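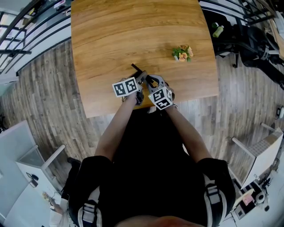

**Slot:** 12 minutes plus questions. Click on the bold words.

**Opening**

Good afternoon. I'm Apolline Charpentier, and I'm presenting the Hillow project for the manipulation studio class. The course asks each team to pick one two-handed task, record people doing it, and train a policy on the recordings. Our task is flower placement: pick up a stem, pass it between hands if needed, set it down at a target pose.

Pause. Next.

**Hardware**

- Two hand-held grippers, gray plastic, one per hand.
- One marker cube on each gripper. Black fiducial patterns on white, so the pose can be read from more than one face.
- Overhead view from head height, wide lens. Both hands and most of the table stay in view during a normal reach.
- Shoulder harness over a plain black top. Forearms are kept bare because loose cuffs covered the cubes in our early takes.

Say clearly: the operator's fingers never touch the object. Whatever the policy learns, it learns from jaw motion.

**Calibration**

Distortion is strong with this lens. A straight table edge bows outward, and so do the floor planks. We fit the lens model first, then solve for cube pose. Doing it in the other order gave us position errors that grew toward the corners, and we lost most of February to that. Credit to the Flamgate team, who had the same problem the year before and left usable notes.

If asked: we recalibrate at the start of each session, and again if the lens mount has been touched.

**Data**

- 428 episodes recorded
- 300 used for training
- 60 held out for testing
- The rest rejected: cube lost for too long, dropped object, or operator stopped early

Episodes are short. Thin objects are the hard part. A black rod a few millimeters across gives the jaws very little to close on, and a small angle error at the grip becomes a large one at the far end. We practiced rod handling before moving to stems for that reason.

Next.

**Two hands close together**

Spend time on this one. When the grippers meet over the near edge of the table, the cubes are nearly side by side and each can hide part of the other. The tracker then has one or two faces to work with per cube, often tilted.

Two fixes:

1. Different marker IDs on every face of both cubes, no repeats between left and right.
2. A gap filter. Short dropouts are interpolated, long ones end the episode.

The second fix was written by the Ranjbar group and we use it unchanged. The longest training run was 3,541 steps - stopped by hand when the validation loss went flat.

**Open problems**

- Petals deform. Our state has no term for that.
- Gripper width is logged, grip force is not.
- Wood grain is a warm, busy background. We have not tested on a plain surface. The Salau team has, so direct that question to them.

**Questions**

Leave the calibration slide up. Repeat each question into the microphone before answering. Backup slides start after the blank one: lens model, marker layout, rejected episodes by cause.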